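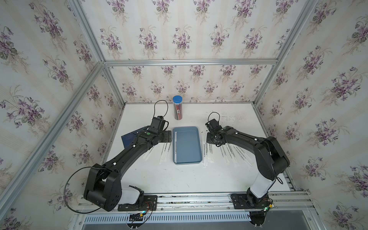 Bolumora switches to individually wrapped PLA straws

10 Oct 2023 – Drirberg

Well, we've gone and done it! As of this month every takeaway counter we run at Bolumora has moved over to compostable-style PLA straws, each one in its own paper wrapper, and I'm pretty chuffed to be the one writing it up.

I started grumbling about our old loose straws back in September, when I was restocking the Drirberg kiosk and ended up chucking half a dispenser because it had been left open over a long weekend. We went through 3,135 straws that month across nine sites (smoothies, mostly, and the iced coffee crowd), so it seemed worth sorting out properly.

The wrappers are plain white paper with small print down the length. Ours come through Sivakumar, our packaging supplier, and we keep them in shallow trays that wipe clean in a jiffy.

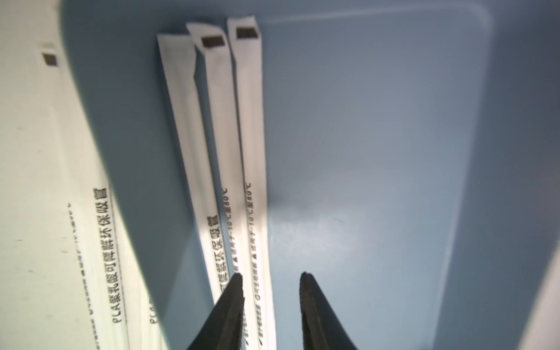
Wrapped straws in the tray. The Chinese lettering reads "PLA degradable eco-friendly straw", and the small print gives a range of -10℃ to 80℃.

So please keep them out of your boiling hot cuppa – iced drinks are their happy place.

The first order was 1,887 straws, and the Esteo Street store gets the next lot. Straws are still free, just ask at the counter. If you'd rather bring your own, we'll take 10 cents off any cold drink.

Media enquiries: Bolumora front office, Drirberg.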